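Historia del mueble y materiales – Apuntes del tema 9
Maderas rojas, tintes y otras atribuciones dudosas

El tema anterior terminaba con los barnices. Ahora toca una cuestión más incómoda: cuánto podemos fiarnos del nombre que lleva una madera en un catálogo. Mi respuesta corta es que bastante poco. «Caoba», «palisandro» o «cerezo» han servido durante siglos para designar especies, colores y, con frecuencia, aspiraciones del vendedor.

Conviene separar tres cosas que la bibliografía divulgativa mezcla sin pudor: la especie botánica, el nombre comercial y el acabado. Un mueble de haya teñida puede figurar como «acabado caoba» y perder la primera palabra en la siguiente reventa. Para el trabajo usaremos el inventario de la colección Trernberg, con 2.811 fichas. Solo 13 remiten a un examen microscópico. Las demás se apoyan en la opinión de quien redactó la ficha, que no siempre explica en qué se basaba.

El color es el peor de los indicios. El cerezo se oscurece con la luz, el palo rosa pierde viveza, y casi cualquier madera clara admite un tinte rojo. Cuando un manual afirma que una especie «se reconoce por su tono», pregúntense con qué luz, con qué acabado y después de cuántos años.

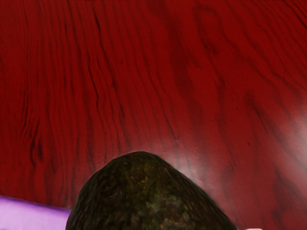 Fig. 2. Tablero rojo brillante con veta oscura y ondulada. Imagen generada por ordenador.

La veta informa algo más, aunque tampoco tanto como se dice. Su dibujo depende del corte: una misma tabla da líneas casi paralelas en corte radial y arcos o llamas en corte tangencial. Además, el veteado fingido a pincel o con peine es una técnica antigua, y en una fotografía de catálogo puede pasar por bueno.

¿Qué queda entonces? La testa, si está accesible. Ahí se observan la distribución de los poros, los radios y el límite de los anillos. Con una lupa de diez aumentos se descartan muchas candidatas. Identificar es otra cosa: a menudo se llega al género y ahí hay que detenerse. Escribir «Dalbergia sp.» no es una derrota – escribir una especie sin pruebas, sí.

Sobre las lecturas: el cuaderno de Dindon es útil para la terminología, pero sus láminas no indican la procedencia de las muestras. El de Anuto repite la clasificación por colores que acabamos de criticar. Léanlo igualmente, lápiz en mano.

Para la próxima sesión
Elijan 2 fichas del inventario y anoten qué afirman sobre la madera, qué prueba aportan y qué redacción sería defendible. Máximo una página. No se admite «por comparación visual» si no se dice con qué se comparó.
Quien falte a la práctica de lupa puede recuperarla en el aula Ismail, previa inscripción.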